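Is a paid "deep tune-up" worth it for an old desktop?

Mireille Bailly
Posted 9 January 2019

My desktop takes 7 minutes to get to a point where I can open my email. A repair shop in Drernside wants $80 for what they call a Jitport tune-up. The flyer says it "restores factory speed" and includes a registry cleaning, a memory boost and a year of monitoring. I asked what the memory boost was and the guy said it was proprietary. I only do email, bills and some photo sorting. Is there anything real in this?

Cunar

I'd keep the $80. "Proprietary memory boost" usually means a program that forces other programs to give up memory they will ask for again a few seconds later. The number on the little gauge looks nicer and the computer is no faster. I'd be just as suspicious of "factory speed", seeing as the machine left the factory running older software than it is running now. 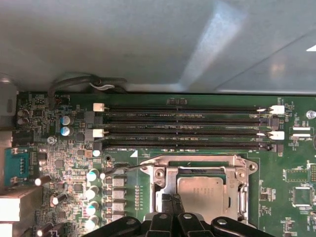
Does registry cleaning make a computer start faster?

Almost never by an amount you would notice. The leftover entries are tiny and the system mostly ignores them. What does slow a start is the pile of programs that launch themselves. Open Task Manager, click the Startup tab and look at what is enabled. My brother-in-law had 23 things in there, including two updaters for a printer he gave away. Turn off what you recognize and don't need, restart, and time it again. If you don't recognize something, look it up first – some of it belongs to your antivirus.

Ban

i paid for one of these once. did nothing. they also put their own toolbar on it

Old Hinge

Agree with Cunar mostly, but I doubt the Startup tab alone will fix 7 minutes. That sounds like an old spinning hard drive, possibly a failing one, so copy your photos somewhere else before you start fiddling.

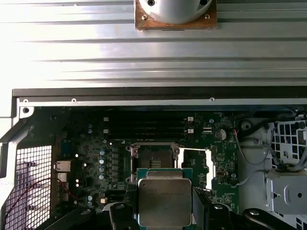

Would more memory help instead?

Only if you are running out of it. Open Task Manager when things feel slow and look at both the memory and disk figures. If the disk sits at 100 percent and memory is half used, more memory is money wasted and a solid state drive is the better buy. Get the shop to quote you for that, parts and labor separately. And ask what the "monitoring" is. If it renews by itself after the first year, I think you've found what they are really selling.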